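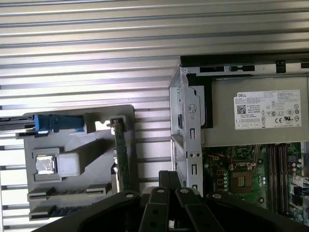
Février est le mois où je fais du tri, et cette année c'est tombé sur l'ordinateur du bureau. Treize ans de service ! Je l'avais acheté en arrivant à Holumville, chez un petit assembleur de la rue Nicholas qui a fermé depuis (c'est devenu un salon de thé, très bon d'ailleurs), et je m'étais juré de le changer avant l'été. Il mettait 6 minutes à démarrer. J'avais le temps de me faire un café, de le boire et de regretter de ne pas en avoir fait deux.

Et puis j'ai regardé le prix des machines neuves, j'ai refermé la page et je me suis dit qu'on pouvait encore tirer quelque chose de la vieille. Vous êtes plusieurs à m'avoir écrit après la dernière lettre pour me demander si ça valait la peine, alors je vous raconte.
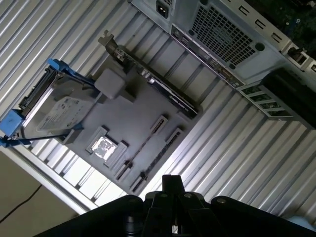
Combien de temps peut-on garder un ordinateur de bureau ?

Aussi longtemps qu'il fait ce qu'on lui demande et que son système reçoit encore des mises à jour de sécurité. Pour le courrier, les factures et un peu de retouche photo, une machine ancienne suffit souvent, à condition de remplacer le disque dur par un SSD et d'ajouter de la mémoire.

C'est par là que j'ai commencé, après avoir tout sauvegardé - deux fois, je suis comme ça. J'ai noté la référence de la carte mère sur un bout de papier, perdu le bout de papier, renoté la référence, puis commandé chez Erkau un SSD et deux barrettes d'occasion. Le colis est arrivé en 3 jours. Vérifiez bien le type de mémoire avant de payer, les générations ne sont pas compatibles entre elles et le détrompeur n'est pas au même endroit. Ma première commande, je l'ai renvoyée.

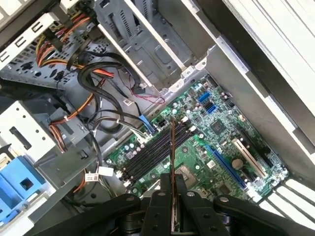

Une carte mère verte dans une tour couchée sur le côté.

Pour le remontage, rien de sorcier : on débranche, on touche un bout de métal relié à la terre, on y va doucement. Le plus long a été la poussière. J'en ai sorti de quoi rembourrer un coussin, et le ventilateur, que je croyais mourant, s'est remis à tourner sans râler. 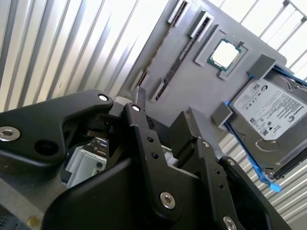
Il me restait à réinstaller le système, et là j'ai choisi une distribution Linux assez légère, parce que l'ancien Windows n'était plus suivi. J'ai pesté une soirée entière contre l'imprimante, qui a fini par céder vers minuit. Le reste marche, y compris mes 302 recettes, que j'avais rangées n'importe comment et que je n'ai toujours pas reclassées.

Si vous avez une tour qui dort dans un placard, la ressourcerie de Drardale reprend les machines complètes comme les pièces seules. Pensez à effacer vos disques avant ! Et si vous avez une astuce pour les imprimantes capricieuses, répondez directement à cette lettre, je prends tout.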